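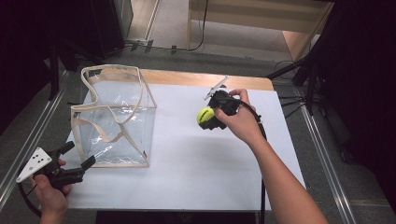 I've been wanting to tell people about the Pesum for months, and today, May 8, 2020, I finally can: Nilora is putting its see-through bag on sale. It's a boxy, clear tote, cream piping along the seams and two cream strap handles, one of which always seems to flop over the front while the other stands up in a nice big loop. You can see straight through to the table it's sitting on, so when something small and yellow-green goes in you won't be rummaging for it later (I've lost whole afternoons to the bottom of my old canvas one!).

I'm Leokadia Kwiatkowski and I run Nilora from two rooms in Olten with Bujar Angelovski, who does the sewing and most of the worrying. We started drawing the bag last November, when my hall cupboard had got so full of sports bits, dog toys and odd gloves that the door wouldn't shut. Bujar wanted a zip and I didn't. We made 19 versions before we stopped arguing, and there's no zip. 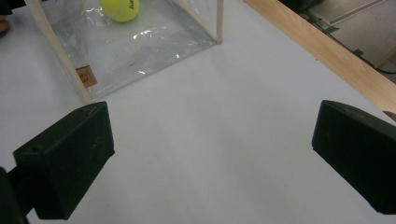

The first batch is 650 bags, and they'll go out in the order people write to us. Waldemar Kołodziej has already put five in his shop window, filled with balls of wool, and I think they look lovely there. Panagiotis Begović, who tried an early one at home, told me: "My brother Borislav keeps his tennis things in it and I can see from the sofa whether he's put them away." That pleased me more than it probably should!

We're also working on a smaller one called the Lui, for pencils and chargers and so on, but the handles aren't right yet and I won't promise a date. If you write about homes or tidying and would like to borrow a Pesum, drop me a line at Nilora and I'll post one to you.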